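How Does a Robot Learn to Pick Up Trash?

You learned to pick things up by trying, over and over. A robot needs tries too, but it can borrow them from people.

At a workshop in Favurbridge, Marek Kratochvíl and Delwyn Prendergast collect those tries. They hold grippers in their hands -- tools with two fingers that open and close like a robot's. A camera on the gripper records what is in front of it. One person picks something up, moves it and lets go. Each recording like this is called an example.

One example is not much help. A cup can lie on its side or stand up, and a wrapper can be flat or crumpled. The team wants 1,000 examples before the computer starts to learn. By August they had 223. 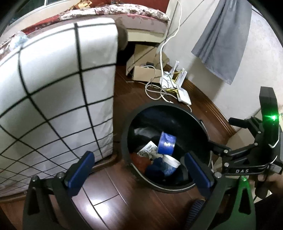 They also change rooms often. If every example came from the same floor, the robot might get confused by a new one. Bedrooms, kitchens and hallways all go into the collection, messy corners included.

Later, the computer studies the recordings and looks for patterns: where the fingers went, and when they closed. Then a real robot gets a turn.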